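Unura crank sessions, fault subset

Data card, revision 2
Maintainer: Meinrad Fankhauser, Karimi group, Sistolstead
Last edited: Monday, January 14, 2019

Summary

This subset holds the recordings from the Unura crank task in which the right hand lost its hold on the crank, or in which the arm kept pushing after the hold was lost. It was split off from the main Unura set in November. If you want clean demonstrations for training, use the main set. If you are working on slip detection, grasp monitoring or stop logic, this is the part you want.

The robot is a two-armed humanoid with multi-fingered hands. The task is to take hold of the crank with the right hand, turn it through a full circle and let go. The left arm has no job in this task. It is sent to a parked pose at the start of each episode and should stay there until the end.

Streams

Each episode has a head camera stream, wrist camera streams, joint positions, commanded joint positions, motor currents and a plain text event log. The wrist views show the fingers from above, with part of the arm close to the lens. Focus is fixed, so anything very near the lens is soft.
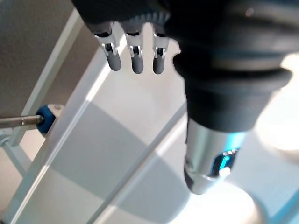
Wrist view: three fingers, with the black bellows and the cyan indicator light at right.

The indicator light is visible in many wrist frames. Do not use it as a fault label. Its color is set by the arm controller, and the arm controller did not know about the faults described below. In the worst episodes it kept the same color from beginning to end.

What went wrong

The first fault is a slip. Partway through the turn the grip rotates inside the hand, the fingertips lose contact on one side, and the crank lags behind the arm. The finger controller reports "grasp held" for as long as the finger motors draw current above a set level. A hand closed on nothing also draws current, because the fingers press against the palm. So the log says the grasp is good when it is gone.

The second fault follows from the first. With the grasp reported as good, the arm controller reads the missing crank load as a tracking error and adds effort to correct it. In most episodes this shows up as a short jerk and the arm settles. In two episodes it did not settle. The arm swung past the end of its planned path and the operator pressed the emergency stop.
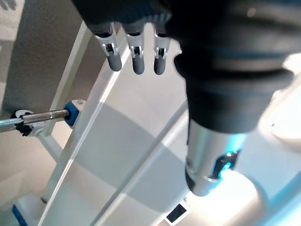 After the second stop we took the task out of service and went through the logs. The slip came first every time, by a clear margin. The delay between the slip and the first extra effort from the arm was 700 ms in the episode we studied most closely. That is long enough for a simple check to catch it, and the check was missing. The code that should have compared crank load with finger current had been written for an older hand and was turned off when the hands were changed at Drutport. Turning it off was noted in a commit message and nowhere else.

We also looked at the left arm. It did not move in either stopped episode, but its parked pose is high and the open hand is within reach of a right arm that has left its path. There was no contact. The pose has been kept the same in this subset so that episodes can be compared with each other. If you repeat the task on your own robot, park the left arm lower.
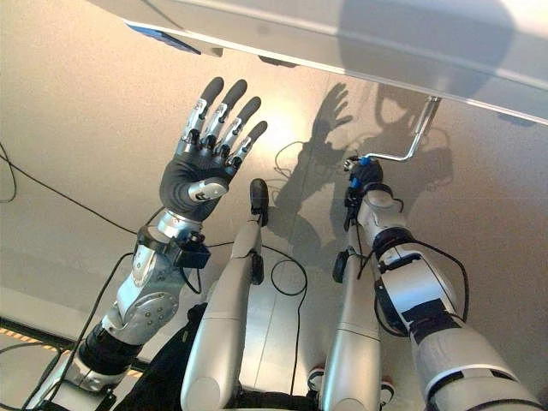
Head view: left hand open, bent rod at the end of the right arm.

Head camera notes

The lighting throws hard shadows of the hands and the rod onto the beige surface. An early version of our slip detector, which worked from head images only, followed the shadow of the rod in place of the rod. We dropped that version. Anyone training on the head stream should check for the same problem before trusting a good score.

Cables cross the head view and shift between episodes. They were not masked. Parts of people may be visible near the edges of the view, mostly shoes. Nothing in the set is meant to identify anyone, and there is no audio.

People standing close to the robot is a safety matter in its own right. The hazard tape marks a line on the floor and does nothing else – it is not tied to any sensor. Our rule was that the operator stays out of arm reach while the motors are live, and the rule was followed loosely. It has been rewritten, and the emergency stop now has to be in the operator's hand before an episode can be started.
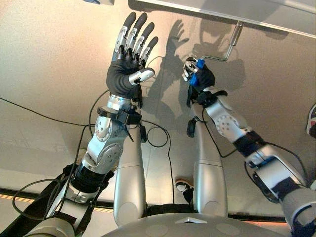 Labels

Every episode was labeled by hand from the joint data and the head stream together. There are four labels:

held: the grip stayed fixed in the hand for the full turn
slip: the grip rotated in the hand, arm settled without help
slip_stop: the grip rotated in the hand, operator pressed the stop
unclear: the labelers did not agree

Slip onset is given as a time stamp. It was placed by eye on the crank lag curve and should not be treated as exact. A few "held" episodes are included for comparison. They come from the same days as the faults and use the same settings.

Known problems

The wrist streams start slightly later than the joint data. The offset is written in each episode's header and has not been applied to the files.

Motor current for the right thumb is clipped at 70 percent of range in all episodes recorded before the firmware change. The values look flat at the top and they are.

The event log repeats "grasp held" after real slips. We left these lines in. They are the fault, and removing them would make the subset useless for its purpose.

Changes since revision 1

Fixed swapped left and right labels in the current files. Added the unclear label. Added the section on the parked arm.

Not planned

We will not add force sensor data. The hands used here did not have working fingertip sensors at the time.

Questions and corrections go to Meinrad Fankhauser. Please give the episode name and the time stamp.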